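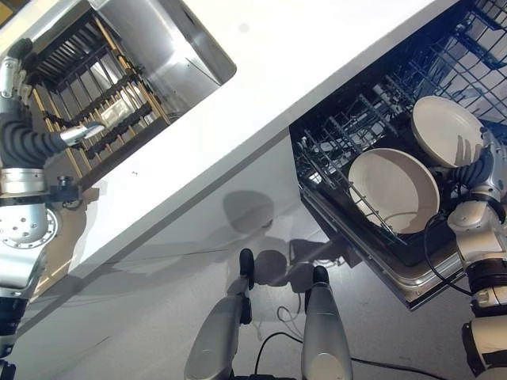
# Liltmont 共用厨房改造完工，洗碗区重新开放

Liltmont 社区中心一楼的共用厨房完成改造，已于五月重新向居民开放。这次改动集中在洗碗区：旧水槽旁的落地碗架拆除，换成一段白色台面，台面下装有洗碗机，旁边是一格内壁为拉丝不锈钢的抽拉式收纳，里面放着木条架。

厨房由设计工作室 Hemmin 负责改造，工期9周，比原计划多出2周。工作室负责人阿迪尔·贾弗里（Adeel Jafri）说，延误主要出在排水管上。旧管道的走向与图纸不符，拆开柜体后才发现，需要重新定位。

“原来洗完的碗要端着走到房间另一头才能放下，地上总是湿的。”贾弗里说，“现在洗碗机和收纳挨在一起，人站着不用挪步，碗从洗碗机里拿出来，转个身就能归位。”

据他介绍，抽拉格没有采用常见的塑料分隔盒，用的是成排木条，配深色带槽的支架。木条可以整组取出清洗，损坏后也能单根更换。备用木条存放在储物间靠门的架子上，由中心统一管理，居民不必自行购买。

柜门和台面均为白色，柜门面板有光泽。改造前征求意见时，有居民担心白色不耐脏，希望沿用原来的深绿色。中心最后选择白色，理由是厨房只有一扇朝北的窗，下午光线偏暗。墙面保留了原有的瓷砖，没有重新铺贴。

厨房平日供居民做饭和举办聚餐，最多可接待80人用餐。中心活动负责人阿库娅·达尔科（Akua Darko）说，以往聚餐结束后，洗碗常常要拖到晚上十点以后，有几次不得不留到第二天早上。新设备启用后的第一场聚餐上，餐具分批洗完，收拾工作在九点前结束。

中心同时更换了一批餐具，新添盘碗100件，旧餐具中有缺口的已经淘汰，其余留给手工课使用。达尔科说，选盘子时带着样品到厨房试放过，边沿太宽的没有要，因为放进下层碗架后会挡住旁边的位置。

使用规则也有几处调整。居民用餐后需先把残渣刮净，再将盘碗放入洗碗机下层，杯子和小碗放上层。木柄刀具、铸铁锅和带金边的瓷器不得放入机器，仍需手洗。洗净的餐具晾干后再收进柜内。最后离开厨房的人应检查抽拉格是否推回原位。规则张贴在厨房门内侧，前台也可索取纸质版。

对于这些规定，部分居民反应不一。有人在意见簿上写道，洗碗机一次运行时间太长，只洗几个盘子时不如手洗方便。中心答复说，水槽照常使用，单独做饭的居民可以自行选择；集体活动则要求使用洗碗机，以便按时交还场地。

另有居民提出，抽拉格装在台面以下，年纪较大的人取放餐具需要弯腰。贾弗里表示，受管道位置限制，这一格暂时无法抬高，但可以在台面上方加装一层窄搁板，放置常用的杯碟。方案已经交给中心，尚未确定是否施工。

改造费用由中心的维修预算和社区基金 Kivau 共同承担，双方没有公布具体金额。厨房的第二阶段工程涉及炉灶和排风，预计在秋季之后开始，届时厨房将再次短期关闭，停用时间会提前在公告栏通知。

目前厨房每天早上八点开放，晚上十点关闭。需要预订聚餐场地的居民可到前台登记，原有的预订继续有效，不需要重新办理。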